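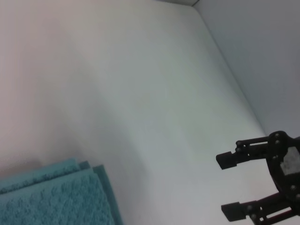

White on white, slightly pink on one side.

Thread on what I'm wearing to a September wedding, for the people who asked how you dress for one when it could be 85 degrees or could be raining sideways.

The invitation says "garden formal." I asked the bride what that means and she said no jeans. So that is the dress code.

I own two dresses that qualify. One is black velvet and is out until November. The other is a sage green slip that I have worn to three weddings with mostly the same guests. I don't mind repeating a dress, but I wanted something with sleeves this time.

First order was a rust-colored wrap dress from Stastov. Nice fabric, good weight, lined to the knee. The wrap closes with one small snap and a tie. I sat down in it and the skirt opened to the hip. Sent it back.

Second was a midi from Ponidix in dark teal with a square neck and puff sleeves. The sleeves were fine. The waist seam hit me at the ribs. I'm 5'9", and if you are under 5'6" it would probably land where it's supposed to. Also returned. They take $15 out of the refund for shipping, so check that before you order two sizes to compare.

Third one is the keeper. It's a long-sleeve pleated dress in marigold, secondhand, $63. The label says Lumbantobing, which I had never heard of. Polyester, fully lined, covered buttons at the cuff, zipper in the side seam. It has pockets and they are deep enough for a phone.

It was four inches too long. Pleats are a pain to hem because the heat sets them and you can't just fold and stitch. I took it to Retno Yeoh, who does my alterations, and she raised it from the waist instead. $47 and it took a week. The bottom edge is untouched.

So $110 total. The new dress I liked best online was $191 and needed hemming too.

Shoes: block heels, tan suede, two and a half inches. The ceremony is on grass. I wore stilettos to a lawn wedding once and spent the vows standing on my toes. If it rains I have flat gold sandals that can get wet.

Bag is a small brown leather one I've had since college. I looked at clutches and don't want to hold something for six hours.

Jewelry is gold hoops and a thin cuff over the sleeve. No necklace. The neckline is high and has a little gathered band at the collar, and everything I tried with it looked like too much.

For the cold part of the evening I'm bringing a cropped cream cardigan from Zonthorpe. A long coat over pleats crushes them, and a blazer made the whole thing look like an office. The cardigan stops right at the waist and leaves the skirt alone.

Someone asked about color. Marigold is fine for a wedding. I'd skip white, ivory, and very pale champagne that could photograph as white. Some people also skip red. I've never seen anybody get upset over red, but ask if you're worried.

Someone else asked about tights. Not in September where I live. In October I'd do sheer brown ones and swap the heels for ankle boots – same dress, same bag.

Packing it: rolled, not folded, pleats running the long way, inside one leg of an old pair of tights. It sounds odd but Retno told me to do it and the pleats came out of a test run in the suitcase looking the same as they went in.

Wedding is on a Saturday, hair trial is the week before. I'm planning a low bun so the collar shows. Will add to this if the bun doesn't work out.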